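Worktable and floor area, room check with comments
Ngui Building, second floor
October round

Marks used: OK, FIX (put right before the next round), WATCH (look again next time).

1. Table surface — FIX
White table. Crumpled green cloth left in the middle, crumpled white napkin near the far end. Cloth to be folded or sent to the wash, napkin to the trash. Wipe the whole top once it is clear, including the edges.

2. Paper towels — OK
Roll is on its holder at the far end, with a loose sheet hanging down the front. Tear off the loose sheet. Spare rolls are in the hall closet, bottom shelf. Take one when the roll in use gets thin and write it on the closet sheet.

3. Bottles — FIX
Small clear plastic bottle standing behind the towel roll. Every bottle kept on a table needs a label on the side facing the room, with the contents and the month it was filled. Bottles up to 700 ml may stay out. Anything bigger goes back in the cabinet. If the contents can't be confirmed, do not sniff or pour. Set it in the gray bin by the sink and the front office will deal with it.

4. Small loose items — FIX
A small red and black object is next to the napkin and a tiny red item is a little farther back. Same comment as last round. Parts this size end up in the vacuum. Put them in a lidded tray. The Voka trays are fine, the open ones are not.

5. Wall outlet — WATCH
Low on the wall, with thin dark cords trailing down toward the floor. Cover plate to be checked by hand for looseness. Cords should be clipped to the wall or run behind the table legs. Clips are on order from Eltard.

6. Floor — WATCH
Gray carpet. Check for lifted seams and damp spots, mostly along the wall. Tripod legs and anything else standing on the floor must stay out of the walkway. Keep 70 cm clear on the door side. Measure it, do not guess. The walkway was short in two rooms on the last round.

7. Wall panels and chair rail — OK
White grooved paneling with the rail on top. Dust settles on the rail, so run a cloth along it when the table is wiped. Use a damp cloth only. The Gutesine cleaner is for the table and should not go on the paneling or anywhere near the outlet.

8. Table position
Table stands at a diagonal. Allowed, as long as item 6 is met and the door opens all the way. If it is moved, lift it — dragging pulls the carpet. Two people for this.

9. Trash
Empty at the end of the day, new liner each time. Used towels and napkins count as regular trash unless they have cleaner on them. Those go in the covered can in the hall.

10. End of day
Table clear, cloths hung or in the wash, lids on trays, lights off. Initial the sheet on the back of the door. Last person out does this by 5:30 p.m., later only if the front office has been told.

Open from last round: labels (item 3), trays (item 4). Both carried over.

Questions about the marks go to the front office, extension 530.
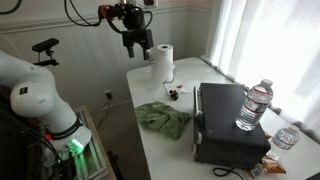 Worktable and floor area, room check with comments
Ngui Building, second floor
October round

Marks used: OK, FIX (put right before the next round), WATCH (look again next time).

1. Table surface — FIX
White table. Crumpled green cloth left in the middle, crumpled white napkin near the far end. Cloth to be folded or sent to the wash, napkin to the trash. Wipe the whole top once it is clear, including the edges.

2. Paper towels — OK
Roll is on its holder at the far end, with a loose sheet hanging down the front. Tear off the loose sheet. Spare rolls are in the hall closet, bottom shelf. Take one when the roll in use gets thin and write it on the closet sheet.

3. Bottles — FIX
Small clear plastic bottle standing behind the towel roll. Every bottle kept on a table needs a label on the side facing the room, with the contents and the month it was filled. Bottles up to 700 ml may stay out. Anything bigger goes back in the cabinet. If the contents can't be confirmed, do not sniff or pour. Set it in the gray bin by the sink and the front office will deal with it.

4. Small loose items — FIX
A small red and black object is next to the napkin and a tiny red item is a little farther back. Same comment as last round. Parts this size end up in the vacuum. Put them in a lidded tray. The Voka trays are fine, the open ones are not.

5. Wall outlet — WATCH
Low on the wall, with thin dark cords trailing down toward the floor. Cover plate to be checked by hand for looseness. Cords should be clipped to the wall or run behind the table legs. Clips are on order from Eltard.

6. Floor — WATCH
Gray carpet. Check for lifted seams and damp spots, mostly along the wall. Tripod legs and anything else standing on the floor must stay out of the walkway. Keep 70 cm clear on the door side. Measure it, do not guess. The walkway was short in two rooms on the last round.

7. Wall panels and chair rail — OK
White grooved paneling with the rail on top. Dust settles on the rail, so run a cloth along it when the table is wiped. Use a damp cloth only. The Gutesine cleaner is for the table and should not go on the paneling or anywhere near the outlet.

8. Table position — OK
Table stands at a diagonal. Allowed, as long as item 6 is met and the door opens all the way. If it is moved, lift it — dragging pulls the carpet. Two people for this.

9. End of day
Table clear, cloths hung or in the wash, lids on trays, trash emptied, lights off. Initial the sheet on the back of the door.

Open from last round: labels (item 3), trays (item 4). Both carried over.

Questions about the marks go to the front office, extension 530.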